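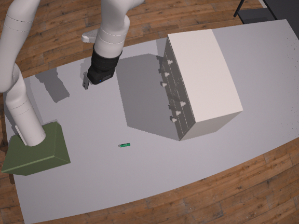
**What does the drawer task test?** It tests whether a policy trained only in simulation can choose the correct drawer of a small cabinet and bring the gripper to it from an arbitrary arm pose.

We ran all trials in Flilora, using the Plirstead room. Each policy was trained on 898 demonstrations, and start poses were drawn at random.
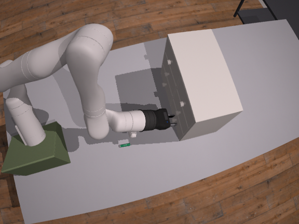
Evaluation used 50 episodes per policy. An episode ended when the target drawer was open or the time limit ran out - whichever came first. We kept the cabinet fixed and changed only the start pose and the target.

The Lendcombe baseline opened the target drawer in 34 episodes. Most of its failures were small errors in the final approach to the knob.
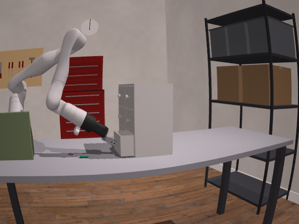 **Figure 2.** Side view of the drawer task, with the gripper beside a protruding lower drawer.

Adding a second camera view helped most with the lower drawers, where the arm often blocks the first view. The Huenchumán policy used both views with no other change.
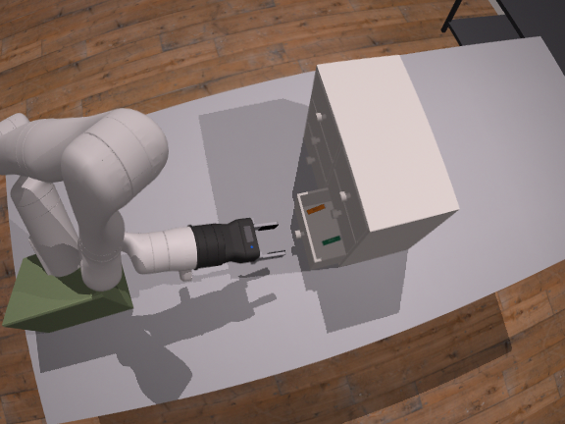
**Was the time limit the same for every policy?** All policies had the same limit, and an episode that ran past it was scored as a failure.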